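Workshop and Kitchen Tips: Putting Your Name on What You Make

If you sell candles, jam, cutting boards or repaired lamps from home, the label does most of the talking. These tips cover labels, stamps, tags and packing. Most of the work can be done on a kitchen table with things you already own.

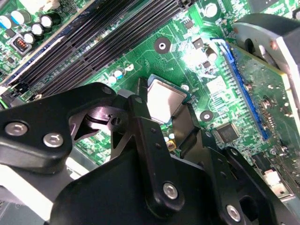

Liudmyla Pasichnyk

Start with the name and leave the artwork for later. Write the name in plain capitals on a strip of masking tape, stick it on the product and leave it on a shelf for a few days. If you have to lean in to read it, the name is too long or the letters are too small. I sold beeswax polish as Kosora for years, and the first label had the name, a bee, a flower border and two lines of small print on a lid the size of a cookie. The second had the name and the word "polish." It was easier to print and customers stopped asking what was in the tin.

Say the name over the phone to someone who hasn't heard it. Ask them to spell it back. If they get it wrong twice, think about changing a letter now, before you order anything.

Choosing a label color

Pick one ink color and stay with it. Black, dark brown and dark blue all work on kraft paper. Yellow and light green don't. Red looks good on white stock but goes dull on brown.

Print a test on ordinary paper, cut it out with scissors and tape it to the jar. Look at it in daylight and again under the kitchen light at night. Market halls usually have poor lighting, so the night test matters more.

If you use colored lids to tell flavors apart, write down which is which and keep the list inside the cupboard door. Don't change the list once you've sold a batch.

Paper labels on jars

Wash jars in hot soapy water, rinse, and wipe the outside with a cloth dampened with white vinegar. Let them dry fully. Labels put on a jar that's still warm from filling will wrinkle as it cools.

To get every label at the same height, set the jar on its side in a shallow drawer and put a folded dish towel on each side to stop it rolling. Mark the drawer edge with pencil where the top of the label should go. Press from the middle out toward the ends with a dry cloth.

For jars that go in the refrigerator, use a film label. Paper ones go soft at the corners. If you already have a stack of paper labels, a strip of clear packing tape over the whole label and a half inch beyond will get you through the batch.

To take off an old label, rub in cooking oil, leave it 30 minutes, and scrape with an old plastic card. Baking soda mixed into the oil helps with the sticky part. Wash again afterward or the new label won't hold.

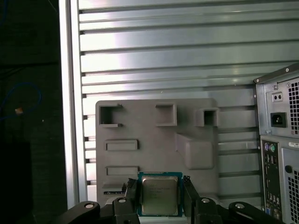 A desktop processor, held upright.

Rubber stamps

A stamp is the cheapest way to mark bags, boxes and tags. Order it a little smaller than you think you need. A stamp that is too large for your smallest tag means buying another one.

Clean the stamp with a damp cloth after each session and dry it face up. Keep alcohol off it unless the maker says it's fine. Store the ink pad upside down so the ink stays near the surface.

For an even print, put a magazine under the paper. Press straight down, don't rock, and lift straight up. If the edge of the rubber leaves a smudge, trim the spare rubber back with a craft knife.

Stamp a whole stack of bags before you fill them. Stamping a full bag never comes out straight.

Marking wood

A branding iron on a cutting board looks very good when it goes right, and there is no second try. Practice on offcuts of the same wood. Maple takes a crisp mark. Pine scorches around the edges and the soft rings burn deeper than the hard ones.

Sand first, brand second, oil last. Branding through oil gives a brown halo and a lot of smoke. Have a window open and a metal tray ready for the hot iron. Count your seconds out loud and write the number on the offcut in pencil. When you find the one you like, screw that offcut to the wall above the bench.

Put the mark on the underside or close to a corner. People use the middle of a board for cutting.

If the mark comes out crooked, you can sand it off with 40 grit and work back up through the finer papers, but you'll lose some thickness and the board will need flattening again. On a thin board I'd sell it as a second.

Writing a line to go with the name

A short line under the name should tell a stranger what the thing is or what it's for. "Polish for tables and tools" is a good line. "Made with passion" could be on anything from soup to socks. Keep it to six words if you can and leave out the exclamation mark.

Try it on the back of a tag before it goes on the front of the label. My candle line, Geler, went through five different ones on hand-written tags, and the one that stayed was "burns slow, smells faint," which a customer had said to her sister at the stall.

Check that the line is still true if you change the recipe. "All local honey" became a problem the year I ran short. I had to black it out with a marker on every jar I had left, and

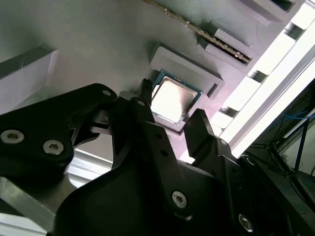 that took longer than printing new ones would have. Buy labels in small runs until the wording has lasted a full season. The price per label drops a lot at 500, and it's tempting, but a box of labels you can't use is only good for shopping lists. I still have 294 of the old honey ones in a shoebox under the bench.

Use any leftover stock face down as blank stickers for storage jars and paint cans.

Swing tags and string

Punch the hole before you cut the tag to size. Cotton string looks better than nylon and knots better too. Cut a whole hank at once by winding it around a hardcover book and snipping along one edge. All the pieces will match.

A tag needs the name, what it is, the price in pencil on the back, and a way to reach you. Leave the rest off. If you sell food, look up what your state requires on the label before you design anything, and leave room for it.
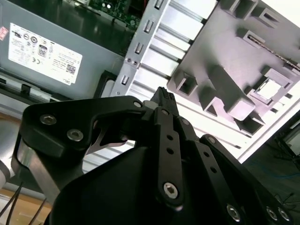
Packing Notes
By Liudmyla Pasichnyk, 23 Dec 2022

I tried most of these in November, when the orders come in faster than I can find the tape.

Keep one box size if you possibly can. Two at the most. Stamp the name on the side as well as the top, as boxes get stacked and the side is what shows.

Tissue paper in your label color is a nice touch and costs very little if you buy it by the ream. Cut it with a bread knife while it's still folded. Fasten it with one small sticker, and don't tape it down hard or people will tear the paper and sometimes the label under it.

Shredded office paper makes good padding, but check that there's no personal information in it. Pull out the colored strips. They can leave dye on soap and candles if the box gets damp.

Put a card in with every order. Mine has the name, the line, how to store the polish and where to get more. I print them four to a sheet on heavy paper and cut them with a steel ruler. Lay the ruler over the part you're keeping, so a slip goes into the waste.

If you sell under more than one name, keep the supplies in separate bins. I packed a Geler candle in a Kosora box twice in one week, and both customers wrote to ask who I was. The bins now have the stamp print on the front, the lid and the end.

Write the batch number in pencil inside the box flap. Permanent marker shows through thin card.

Save one finished, labeled, packed item from every batch and put it on a high shelf with the date on the bottom. When you reorder labels, take it down and send the printer a photo of it next to the new proof. Screen colors are not reliable and the printer will have forgotten what you settled on last time.

Spare string goes in a jar with a hole in the lid.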